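The Spaghetti Line

By the time I had the budget sheet open, I was already in a bad mood, so let me get that out of the way. Panimico had given me $2000 for "gripper improvements" (their words, on a sticky note!) and I was expected to turn that into a working pasta station before April was over. I packed a sandwich, went down to the bench, and put the arm to work on spaghetti.

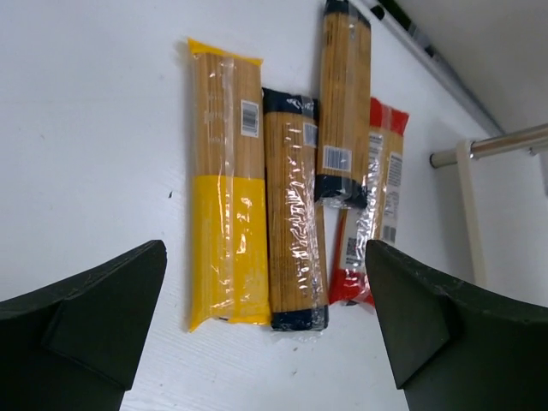
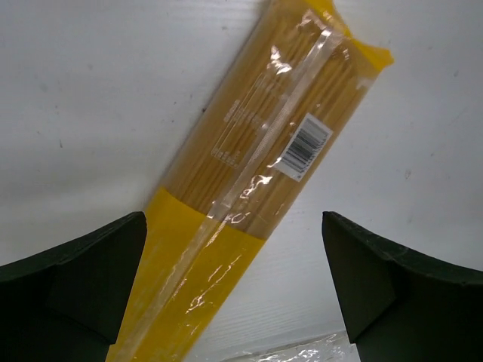
1. What we have

Two fingers, dark green, scuffed along the edges, and an arm behind them that I love more than I love most of my cousins. The fingers came with the arm. They're thick and angular and fine for boxes, and boxes are what Panimico bought them for, back when the whole plan was crackers.

Then somebody upstairs signed a deal for dry pasta. Have you ever looked at a pack of spaghetti, I mean really looked at it? It's a bundle of sticks in a shiny wrapper with a crinkly bit at the end, and every wrinkle throws the light back at you. The wrist camera has opinions about that. So do I.

I wrote "fingers, existing, $0" on the first line and felt pretty good about it. One line done!

2. What we want

I called Flosix first because they answer the phone. The woman on the line was lovely and wanted to sell me a suction head, and a pump for the suction head, and a cabinet for the pump to live in. I asked her how it did on wrinkled film. She said, "How wrinkled?" I looked over at the bench and said, "Pretty wrinkled," and there was a long pause, and then she offered me a training day.

Kuo was next. Kuo makes soft fingertips, little rubbery slip-on things that come in a bag of 17, which is a number I have never been able to get anyone at Kuo to explain. I only need two. I asked if I could buy two. I could not buy two. I wrote down the bag.

After that came Wolano, who do lights. I hadn't planned on lights at all, but I'd spent the whole morning squinting at glare on the camera feed, and it seemed silly to pay for a better grip on something the arm could barely make out. Their man told me to get a diffuser panel and then, very quietly, like he was giving me a stock tip, told me to try a bedsheet before I spent any money.

I went home at lunch and got a bedsheet.

3. What I sent upstairs

Okay, so the budget form has a box marked "justification" and the box holds three lines. I've worked there long enough to know that if you go over, the form just eats the rest and the director reads half a sentence and comes down to ask you about it.

I typed: "Fingertips, one bag. Diffuser panel, one. Remainder held for a second arm." I looked at that last part for a good while. A second arm costs a whole lot more than the remainder of anything I've ever been given, and everybody on that floor knows it. But I'd been talking to the first one all day (out loud, which I'd rather you didn't repeat) and it did seem like a lot of spaghetti for one arm.

I hit send before I could take it out.

The director was down in ten minutes. She stood at the bench in her good coat, with my bedsheet clipped up over everything like a kid's fort, and watched the fingers come down toward the pasta.

"Second arm?" she said.

"It's three lines," I said. "I had room."

She kept watching. Then she asked if there was another stool, and I went and found her one.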